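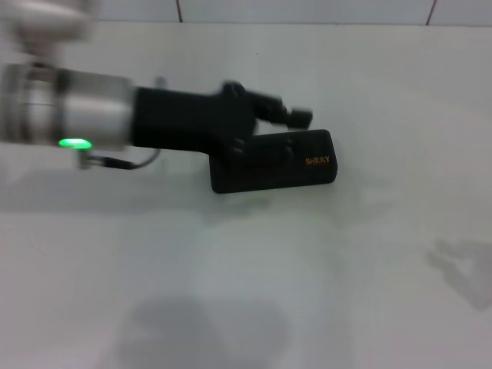

A black case with rounded corners, over the white tabletop.

Small cases: what to keep and how to store them

The spring clear-out of the Tadstead supply room reached the small cases in February. The drawers held 77 of them, mostly for glasses, drawing instruments and pocket meters. Győző Fekete sorted them over two afternoons and wrote the notes below. They apply equally to the satellite room at Seswood.

Sort by closure first. Snap-shut cases go in the upper drawer, zippered cases in the middle one, and sleeves with no closure in the lower one. Color is not a useful key, as most of the stock is black.

Open every case before it is shelved. Loose screws, cleaning cloths and spare nose pads go into the parts tray. Anything with a name inside goes to the front desk and is held there until the end of the following month.

Check the hinge on rigid cases. Open the lid fully, let go, and see whether it stays in line with the base. A lid that sits more than a couple of millimeters off will wear through its lining at the corner. Discard it. Soft pouches are checked at the seams, with particular attention to the bottom corners.

Clean the outside with a barely damp cloth. Linings are brushed dry – water leaves a ring on most of the felt ones – and the case is left open overnight.

Store rigid cases on edge, hinge down, in a single row. Stacked flat, they slide when the drawer is pulled, and the bottom ones have to be dug out. The drawer dividers from Robles fit the upper and middle drawers without trimming. The lower drawer is 468 mm wide inside and needs the longer divider cut down.

Labels go on the short end, facing up. Use the matte label stock, as the gloss type lifts from textured covers within weeks. Write the inside length in millimeters and leave the contents line blank until the case is issued.

Seven cases failed the hinge check and were removed. The Grekmont room has asked for any spare pouches, and Fletcher Sutcliffe is taking a box over on the next supply run. Requests for a particular size should reach him before then.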